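Marnell (training method)

Marnell is a method for training robot arms to pick up household objects using simulated rooms. It was developed at the Jivthorpe robotics laboratory and is mostly used with arms that carry a two-finger gripper and a camera mounted near the wrist. The method takes its name from the software that builds the rooms.

Background

Earlier work at Jivthorpe trained arms on objects placed upright on a bare table. Arms trained this way did well in tests of the same kind but often failed when an object was lying on its side or partly resting on another. Collecting real examples of such cases was slow, as each object had to be put back by hand after every attempt. Marnell was written to produce them in simulation.

Method

The software starts with a room that has a floor, walls and a few large pieces of furniture. Objects are then dropped into the room from a low height at random angles and left to settle under simulated gravity. Their final positions are kept, including those of objects that have tipped over. Floor patterns, wall finishes and lighting are changed from one room to the next.

Each room is drawn from the point of view of the wrist camera, so the gripper fingers are present in every view. The arm then makes 4 attempts to grasp a chosen object. An attempt is scored as a success if the object is still held after the arm has lifted it and paused. 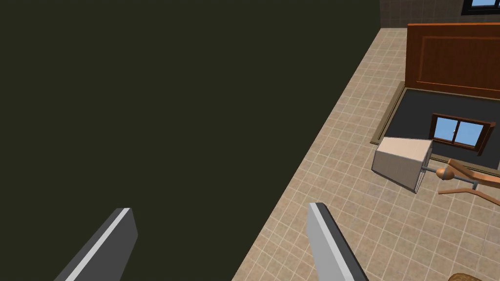
Simulated room seen from above the open gripper, with a lamp lying on its side on the tiled floor.

Training uses a network called Brinus, which takes a single color view and returns a position and angle for the gripper. Successful attempts are used as positive examples. Failed attempts are kept as well and given a lower weight.

Results

The first published set contained 1,282 rooms. Of these, 1,000 were used for training and the rest were held back for testing. The trained network did better on tipped objects than the older table-trained version, with the largest gain on long, thin items. There was almost no change for small upright objects.

Limitations

Marnell treats all objects as rigid. Soft items such as cushions and clothing keep their shape when gripped, and results for them do not carry over well to real arms. Glass and other clear surfaces are also drawn in a simple way.

A later version, Halonen, adds a depth view alongside the color view. It uses the same room files.

See also

Grasp planning
Domain randomization
Robot simulation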